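Ticket 922 – Photo library does not finish syncing after phone storage became full
Product: Flevaris Photos for mobile
Opened by: Nusrat Weerakoon
Status: Waiting for customer

Nusrat Weerakoon wrote:
Hello. My phone showed the message "Storage full" during the upload. I deleted some videos and now there is enough free space, but the sync stops always at the same place. It says 171 items remaining and the number does not change. I have tried to close the app and to restart the phone. I did not sign out, as I am afraid to lose the pictures which are not yet uploaded.

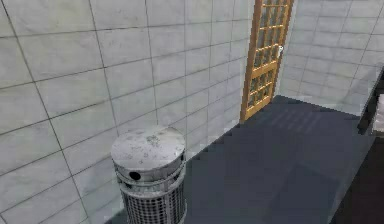

Attachment 1: tiled wall and door with glass panes

Tharushi Jayawardena (support) replied, August 17, 2025:
Thank you for the clear report. You were right not to sign out – please keep the app signed in for now. I checked your account and the last upload ended with error 4. It means that the temporary folder was not emptied when the storage became full.

Please do these steps:
Open Settings, then Sync, and switch on Pause.
Go to Advanced and choose Clear temporary files. Do not choose Reset library.
Restart the phone, connect it to Wi-Fi and switch off Pause.

Nusrat Weerakoon wrote:
I did all the steps. Now it says 9 items remaining, so it is much better. These nine are all in the album "Rerholm" and they have a grey cloud sign.

Tharushi Jayawardena (support) replied:
The grey cloud means the album is set to stay on the device only. Open the album, choose Options and turn on Include in sync. Please write here if the number still does not go down.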